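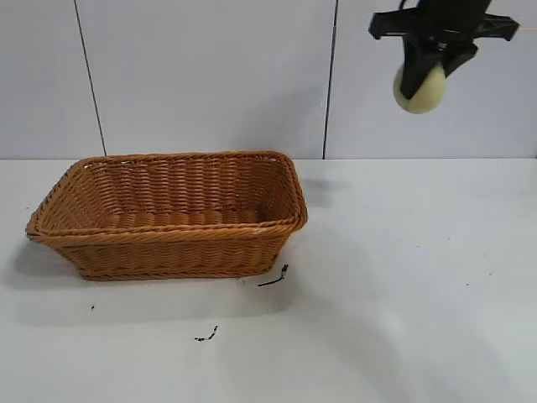 Basket Program Brings Tidier Shelves to Plilbridge Families

PLILBRIDGE, Jan 30, 2024 – Zinari, the neighbourhood toy and household lending library, is opening its new basket program to every member family, and the team couldn't be happier to see it go ahead!

The idea is simple. Each family borrows a long woven basket with a braided rim, takes it home for up to 17 days and fills it with whatever tends to end up on the floor: balls, play food, odd socks, bath toys. When the loan is up, the basket can come back or be renewed at the front desk. There's no extra charge for members.

"We tried bins with lids and we tried cloth bags, and the kids ignored the lot," said Shivam Agarwal, who runs the lending desk. "A low open basket on a table is different. They can see straight into it, they can reach into it, and they'll happily put one thing in, take it out and put it in again for half the morning."

The shape was settled after a trial that began in June with four families. Parents asked for something longer than it was deep, so it would sit along a shelf or at the back of a table without getting in the way, and for sides that lean outward a little. Small hands find the wide opening easier, and a grown-up can check what's inside at a glance. 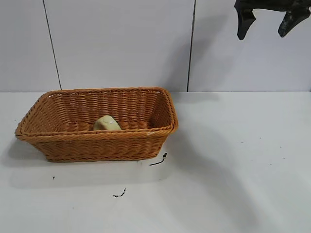 Starting with a single item is what the library suggests for toddlers. One small, soft-coloured thing in a big basket gives a child a clear job to do, and the rest of the toys can be added over the next few days as the habit grows (or doesn't, which is fine too).

Ankit Bhardwaj, who wrote the take-home sheet that goes with each loan, said older children have come up with their own uses. "We've had a bakery, a boat and a bed for a very large bear," he said. "I'd love to hear what comes next."

The sheet also covers care. Shake out crumbs over the sink, wipe the weave with a damp cloth and let it air before it goes back on the shelf. Baskets shouldn't be left soaking or used to carry anything heavy.

Zinari has put aside $2000 for the program's first year, which covers the baskets, spare labels and repairs. Members can reserve one at the front desk or by phone, quoting program number 3839. New families are welcome to join on the spot.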